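Packaging notes, Tue 20 September

The Drermont line moves to the new heat-seal profile this week. Dwell time stays the same and plate pressure drops by 2 percent. Bereket Yimer has the revised settings sheet at the Goten office.

Peel tests on single-serve lids now run at 90 degrees to the rim, 25 samples per lot. Start the pull at the tab. On a small round jelly cup with a short tab and a cartoon lid, grip the full width of the tab and log any tear that reaches the red banner of text. Lots scoring under 86 go back to Iterholm.

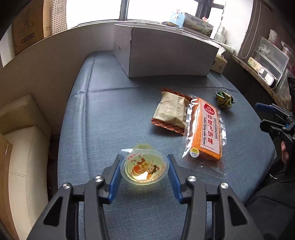
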